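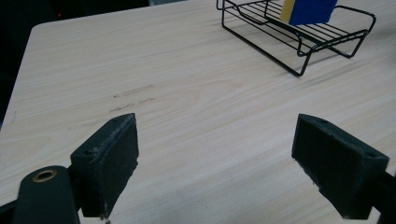 Hand-held grippers: what should we budget for pads?

wkaufmann
2020-06-11
We're putting in for kit at the Clinidcombe workshop and I have to defend every line. The job is wiping down tables and putting the sponge back in its wire rack, nothing clever. Riedl want 687 for a pair of hand-held grippers, then a yearly "care plan" on top that covers finger pads. Is the plan worth having, or is it money for old rope? The pads on the one in my picture are already scuffed and chipped along the edges.
Wendelin Kaufmann

gravel_pit
Money for old rope. Buy spare pads and a screwdriver.

arash_k
I'd want to see what the plan leaves out first. We had a quote from Gravari in March that looked generous until page 3, where "wear surfaces" were excluded. Wear surfaces are the pads! What else is going to wear?
Arash Kermani, Wemidton

wkaufmann
Riedl's wording is "reasonable wear". I asked what that meant and got a brochure.

tinlid
Going to disagree with gravel_pit. Fuzzy edges on a pad don't tell you it needs replacing. It's the flat inner face that does the gripping, and if that still holds a sponge you may be fretting over looks. I'd budget for one spare set and leave it there.

gravel_pit
Until a chip gets bigger and the sponge sits crooked every time. Then you're waiting on the post with people standing about.

tinlid
Which is what the spare set is for.

arash_k
Has anyone seen a proper figure for pad life? The Gravari rep told me 4000 grips. He couldn't say what they were gripping, or how hard. A wet sponge and a metal bracket are hardly the same thing.

wkaufmann
No figure from Riedl at all. They did say pads are sold in packs of 100, for which I'd need a bigger cupboard.

mossop
Slight tangent, but put something down for the table as well. There are grey smudges on yours. Might be off the pads, might have been there for years, I can't tell from that. If it is the pads, ask whether they do a different material before you order anything. We didn't, and had to refinish a bench out of the repairs money.

wkaufmann
Fair point, I hadn't looked at the table. I'll try rubbing a pad on some scrap.

arash_k
Do it before you sign. And get "reasonable wear" in writing – an email will do.

gravel_pit
Still wouldn't pay for the plan.

wkaufmann
Leaning that way. I've put in for the pair and one spare set, with the plan crossed out for now. Will post what Riedl say about the material.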